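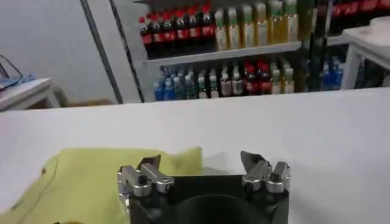 4.3 Gripper and wrist: set-up and care

This section covers the two-arm folding cell as installed at Tostley. It applies to both arms unless a step names one side. Section 4.2 (powering up the arms) must be complete before you start. Changes to this section go through Anjana Gazi.

Tools needed: hex key set, torque driver, lint-free wipes, feeler gauge, the Zidness setting block, and one of the cell's folding cloths.

CAUTION: Press the stop button and wait for the arm brakes to click before putting a hand between the fingers. The fingers can close without warning when the controller restarts.

4.3.1 Checking the finger linkages

1. Bring the arm to the service pose from the Paul panel (Service > Wrist > Present).
2. Open the gripper fully. Press stop.
3. Hold each fingertip and rock it gently from side to side. A slight, even give on both fingers is normal. If one side moves more than the other, go to step 4. If not, skip to step 6.
4. Check the black screws in the silver links. Tighten any loose screw to the value on the service card inside the controller door.
5. Repeat step 3. If the play remains, the pivot is worn and the finger must be changed as an assembly. Do not strip a linkage at the cell.
6. Wipe both fingertip pads with a dry wipe. Do not use solvent on the pads — it hardens the surface and they will no longer grip thin cloth.
7. Look along the pads for nicks and glazed patches. Change pads in pairs.

Note: Pads are to be changed at 3000 cycles even if they look sound. The count is shown under Service > Wear and must be reset by hand.

4.3.2 Setting the closing gap

1. Release stop and select Gripper > Teach gap.
2. Place the setting block between the pads and close at the lowest speed.
3. Check with the feeler gauge at the top and bottom of the pads. The two readings should match. If they differ, return to 4.3.1.
4. Save. The panel shows gap code 22 for the left arm and 17 for the right. Any other code means the value has not been stored.
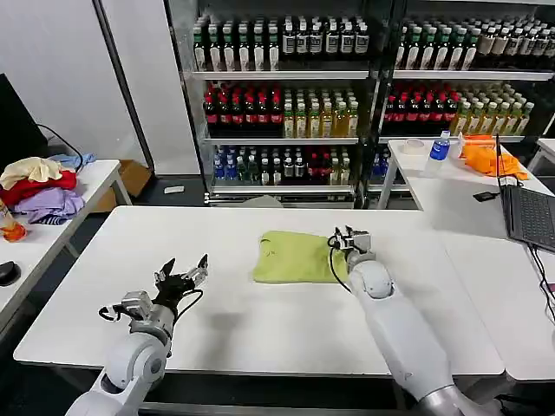
4.3.3 Cable check

1. Follow each wrist cable from the gripper to its first clamp. There should be enough slack for a full turn of the wrist, and no more.
2. With the arm at its lowest working height, make sure the cable cannot drag over the cloth or catch the table edge.
3. Run Verkesix routine 6 (wrist sweep) at slow speed and watch the cable throughout. Stop if it pulls tight.

Note: A cable that pulls tight often shows up first as a false "object held" signal. Check the clamp before changing the sensor.

4.3.4 Test on cloth

1. Lay the cloth flat near the middle of the table, clear of both arms.
2. Run Test > Pinch and lift, one arm at a time.
3. The fingers should pick up a single layer and let go cleanly. If the pads slip, repeat the pad cleaning. If they press into the table, the table height is wrong — see 4.5.
4. Enter the result and the cycle count in the cell log.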